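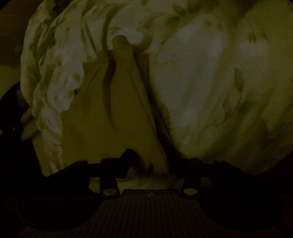

Nuvusix Raised Rest Bed for Dogs

Product overview

The Nuvusix Raised Rest Bed is a framed dog bed with a replaceable sleeping surface. It is intended for use in private homes, boarding kennels and veterinary waiting areas. The sleeping surface is held clear of the floor by four legs, which allows air to pass underneath and makes the area below easy to sweep.

The bed is supplied by Jayawardena Animal Care Equipment and is assembled at the company's workshop in Trultusdale. It replaces the earlier Stodar model, which is no longer made. Spare covers for the Stodar remain available while stocks last.

Size and capacity

Length: 900 mm
Width: 600 mm
Height of sleeping surface: 12 cm
Maximum weight of dog: up to 46 kg

The stated weight limit applies to a single dog. The bed should not be shared by two dogs, even where their combined weight falls within the limit. Dogs that measure more than the length of the bed when lying on their side should be given a larger model.

Frame and cover

The frame is powder-coated steel with rubber feet. The cover is a woven polyester sheet, fixed to the frame by a cord that runs through eyelets on all four sides. The cord may be tightened as the cover settles during the first weeks of use. Covers are offered in charcoal and navy.

Assembly

No tools are needed. Push each leg into its corner socket until it clicks. Lay the cover over the frame with the seams facing down, then thread the cord, starting at a short side. Pull the cord evenly and fasten it with the toggle provided. Place the bed on a level floor and press down firmly at each corner before allowing a dog to use it.

Introducing the bed

Some dogs are wary of a surface that gives slightly under their weight. Owners are advised to place the bed in a familiar room and to leave it there for several days. A blanket the dog already uses may be laid over the cover. Food rewards may be given when the dog steps on to the bed of its own accord. A dog should not be lifted on to the bed or held there.

Older dogs and dogs with joint problems may find the step up difficult. Customers should seek the advice of their veterinary surgeon before choosing a raised bed for such an animal.

Cleaning

Wipe the cover with warm water and mild soap. It may also be removed and machine washed at 30 degrees. Do not tumble dry. Kennels may use a pet-safe disinfectant on the frame, provided it is rinsed off afterwards. Bleach will damage the coating.

Inspection

The cord, eyelets and corner sockets should be checked once a month. A bed with a torn cover or a cracked socket should be taken out of use until the part has been replaced. Dogs that chew should be supervised.

Orders and guarantee

The frame is guaranteed for two years against faults in manufacture. The guarantee does not extend to chewing, scratching or outdoor storage. Trade orders and requests for spare parts should be addressed to Bayu Majimbun, Customer Supply, at the Trultusdale office. Please state the cover colour and the number printed on the underside of the frame.

Page last revised: 7/22/26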